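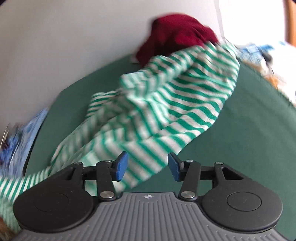 Orçamento para garras manuais de coleta com roupas: duas agora ou esperar o braço?

Fórum Zevosville > Automação > Compras e planejamento

garra_e_pano

Estou fechando o pedido de equipamento de um projeto pequeno de manipulação de roupas (pegar pela dobra, levantar, abrir, mais tarde dobrar). A coleta é feita com garra de mão, com o operador fazendo o movimento. O braço só entra na fase seguinte e ainda não está comprado.

Até agora trabalhamos com uma garra emprestada e ela precisa ser devolvida em julho. Tenho R$ 3.752 liberados para esta etapa e o dinheiro tem que cobrir tudo: garra, pontas de reposição, cabos, armazenamento e as peças de roupa. A proposta da Clidex é de 2 garras em kit, sem montagem. A da Nitis é de uma garra só, montada e calibrada, com um jogo extra de pontas. Os dois valores cabem, mas no caso da Clidex não sobra quase nada para o resto.
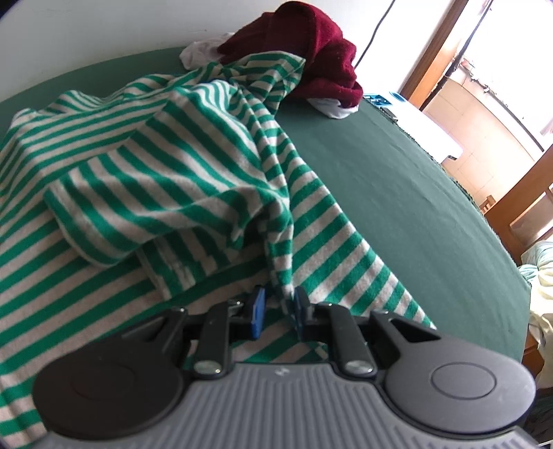
O que mais pesa no nosso caso é a malha. Camiseta de algodão comum a garra pega sem problema. Malha listrada de manga comprida é outra história: o tecido cede, a dobra é grossa em um ponto e fina no outro, e o operador tem que fechar mais do que gostaria. Por isso estou preocupado com o desgaste das pontas, que são de material macio e com relevo. Não sei quanto duram e nenhum dos dois fornecedores respondeu com um número.

A meta é chegar a 300 demonstrações aproveitáveis antes de decidir o braço. Somos só duas pessoas e raramente coletamos ao mesmo tempo.

O que preciso saber:

Vale a pena ter a segunda garra como reserva, ou é melhor pôr o dinheiro em pontas?
Quanto separar para roupas e panos?
Alguém já montou o kit da Clidex sem impressora 3D própria?

bancada7

Pega a da Clidex. Duas é melhor que uma.

linha_de_costura

Discordo da resposta de cima, pelo menos com esse orçamento. Passei por uma compra parecida e o que travou a coleta foram as miudezas. A garra em si ficou bem.

Sobre a reserva: se vocês quase nunca coletam ao mesmo tempo, a segunda garra vai ficar na gaveta. O que gasta é a ponta e, depois dela, os pinos das articulações, que pegam folga. Peça à Nitis o preço avulso dos dois itens e guarde essa cotação junto com o pedido. Se eles não venderem pinos avulsos, aí eu voltaria a considerar o kit, porque a segunda unidade serve de fonte de peças.

Sobre as roupas: separe mais do que você imagina. Uma peça só, repetida o tempo todo, não serve para muita coisa depois. Compre em brechó, misture malha, toalha, tecido plano, e inclua cores próximas da cor da superfície. Se o fundo é verde escuro e a blusa tem listras verdes e brancas, ótimo, mas tenha também alguma peça escura que se destaque menos.

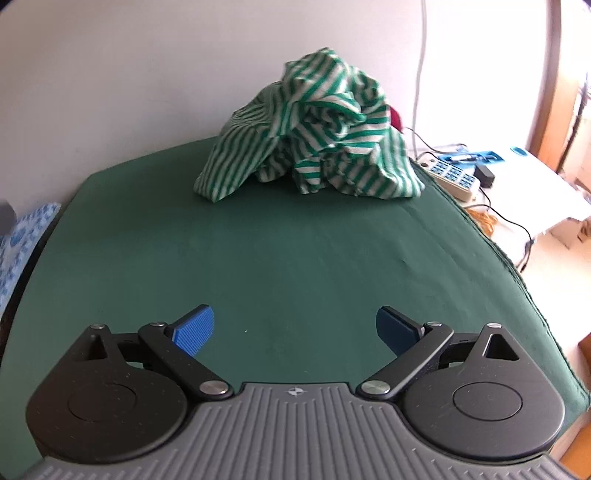 Energia e cabos também entram na conta. Ponha no pedido uma régua com interruptor por tomada, extensão com folga suficiente e organizador de cabo. É barato e ninguém lembra na hora da cotação, aí sai do bolso de alguém. O mesmo vale para o disco externo: compre logo um grande, e um segundo para cópia se sobrar.

Forro da superfície: um pano liso e fosco basta. Prenda por baixo, para não correr quando a garra puxa a peça. Usamos prendedor de toalha de mesa.

Minha divisão seria a garra da Nitis, dois jogos de pontas além do que vem junto, disco, cabos, roupas, e o que restar parado até o fim da coleta. Não gaste o resto antes disso.

Do kit da Clidex só montei a versão antiga. As peças impressas vieram no pacote e não precisei de impressora, mas levei uma tarde inteira e tive que repassar um furo. Confirme com eles se ainda é assim.

karabulut_usados

Complementando: a Karabulut aluga garra montada por mês. Para 300 demonstrações pode sair mais em conta que comprar, dependendo do ritmo de vocês. O frete de volta é por conta do cliente e as pontas gastas são cobradas. Leia essa parte do contrato antes de assinar.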